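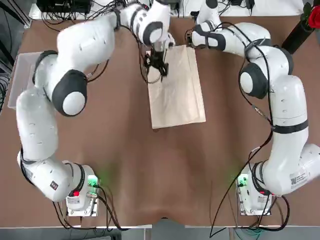
Workshop notebook, May: paste, again

Started 9.40, after the kettle. The subject this month is still wheat starch paste, and whether the new batch from Botano behaves like the old batch from Botano. The label is the same. The price is not.

Job in hand is the Stirkville parish ledgers, five volumes, quarter leather, spines mostly gone. A-yeong wants them back on the shelf by the end of the month. I want them to stop shedding red dust on my sandwiches. We have agreed to pursue both.

Paste, first pan

One part starch to 5 parts water, soaked overnight, cooked on the small ring with the wooden spoon that is only for paste. (Whoever used it for soup: it tastes of paste now, and the paste smells faintly of leek.) Went translucent at 20 minutes, as it should, then kept thickening until it could have held up a shelf. Left it to cool, sieved it twice. Lumps the size of lentils in the first pass, none in the second. Usable when let down with water, but I had to let it down much further than I'm used to.

Paste, second pan

One part to 6. Same ring, same spoon, same leek. Came off the heat looking like nothing at all and set up nicely in the cold water bath. Sieved once and it went through like custard. This is the one. I have written 6 on the lid of the starch tub in marker, next to the 5 that Ok-hee wrote last year and underlined twice. She will have views.

Test strips

Pasted out 500 mm of the medium Japanese tissue with each and hung them on the line by the sink. Thick pan cockled along one side. Thin pan dried flat except at the end, where I had put my thumb in it. Peel test on scrap cloth: both let go of the cloth before they let go of themselves, so strength is fine either way and the only question is how much sieving one wants in one's life.

Ledger, volume two

Sewing is sound, which is a relief, as the last person to repair it used parcel tape and what looks like optimism. Tape carrier came away dry with the bone folder. The adhesive didn't, and has gone the colour of strong tea. Poulticed the worst of the residue on the spine with methyl cellulose for half an hour and scraped. Repeated. Repeated. Got down to the original lining by lunch, which turned out to be printed waste from a seed catalogue: part of a column on turnips, upside down. Photographed it before covering it up. A-yeong thinks we should lift it and keep it separately. I think the turnips have held that book together longer than any of us have been employed, and they should stay where they are. Left unresolved. She is probably right, but I've already mixed the paste.

Lined the spine with two layers of tissue from the 6 to 1 pan, then a layer of linen once those had dried. Under light weight, meaning the two small bricks. The big brick is missing again.

Shopping and odds

Leather dressing from Chae is down to the last inch. Do not order the large tin; we threw half of the last one away when it went rancid. Tissue, medium: one roll left, plus the offcuts.

The humidity logger had 1,604 readings on it and a flat battery. Downloaded the lot. Steady until the radiator was bled, then a sort of alpine range. Sent the graph to Ok-hee with no comment.

Dendetance have written once more to ask if we'd like to try their ready-made paste in a tube. Put the letter in the folder with the other letters.

Ok-hee, added 4.15 pm

I have views. Five to one is right if you soak it for two nights and stir it properly, without wandering off to look at turnips. Have left my 5 on the lid and put a bracket round your 6. Big brick is under the guillotine, where it was levelling the leg. Please don't take it without putting something else there.

Tomorrow

Check volume two for cockling. Start volume three, which has a snapped cord at the head and a pressed something between the pages for Lady Day, possibly a flower, possibly bacon. Soak one small tub of starch for two nights so that I can be told so. Find something the thickness of a brick. New spoon.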